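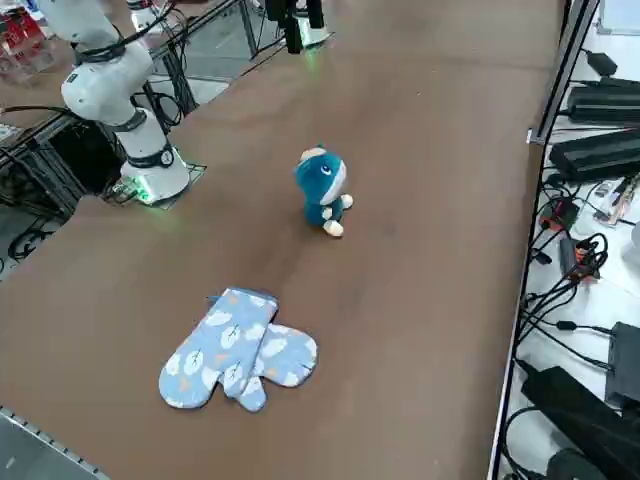

Was darf auf den Tauschtisch in Drorkdale? Alles, was in Küche oder Kinderzimmer gehört, sauber ist und sich ohne Hilfe tragen lässt.

Am 25. April 2026 öffnet in Drorkdale wieder der Frühjahrstausch, und wer gern stöbert, sollte sich den Nachmittag freihalten. Los geht es um 15 Uhr im Saal an der Darktoner Straße, der Eintritt ist frei. Im März, beim kleinen Probelauf, haben 142 Sachen ein neues Zuhause gefunden, vom Nudelsieb bis zum Holzpuzzle, und schon damals war die Stimmung wunderbar!

Diesmal stehen zwei Themen im Mittelpunkt: Küchentextilien und Kuscheltiere. Das klingt nach einer seltsamen Mischung, passt aber erstaunlich gut zusammen. Beides wird oft verschenkt, beides landet gern doppelt im Schrank, und beides ist viel zu schön für die Kiste im Keller. Zu den Fundstücken zählt ein Paar hellblauer Ofenhandschuhe mit orangefarbenen Mondsicheln, winzigen weißen Punkten und weißen Figürchen, bei denen man rätseln darf, ob es Wolken oder Schafe sind. Manche haben die Augen geschlossen und schlafen wohl schon. Wer damit einen Auflauf aus dem Ofen holt, hat gleich bessere Laune. 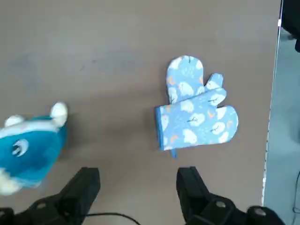
Bei De Smet hieß es auf Nachfrage, Ofenhandschuhe sollten vor dem Tausch einmal gewaschen und gegen das Licht gehalten werden; dünne Stellen an Daumen und Handfläche seien ein Grund, sie zu Putzlappen zu machen. Topflappen mit Brandflecken nehme man trotzdem an, die würden für den Nähtisch zerschnitten.

Der Nähtisch ist neu und kommt aus Darkton herüber, samt Garn, Knöpfen und Füllwatte. Lose Aufhänger werden gleich angenäht, offene Nähte an Plüschtieren ebenfalls. Ein Flicken kostet zwei Euro, das Geld fließt in die nächste Lieferung Watte. Für Kinder unter 7 Jahren gibt es eine eigene Ecke mit Decken und Bilderbüchern, in der die Kuscheltiere erst einmal in Ruhe begutachtet werden dürfen.

Getauscht wird nach dem einfachen System, das schon beim Nachbarschaftsprojekt Brirnus so gut ankam: eine Sache abgeben, eine Karte bekommen, eine andere Sache mitnehmen. Sets bleiben zusammen, ein Paar Handschuhe zählt also als ein Stück. Schachteln und Tüten dürfen mitgebracht werden und sind beim Heimtragen sehr willkommen.
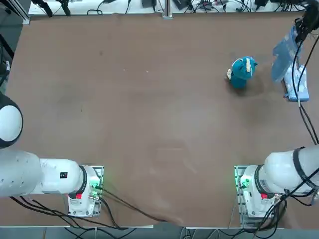 Türkisblaues Plüschtier mit blau-weiß gemusterter Schachtel auf dem braunen Tisch.

Angenommen wird bereits am Vormittag, der Eingang liegt auf der Hofseite. Fahrräder bitte am Zaun abstellen.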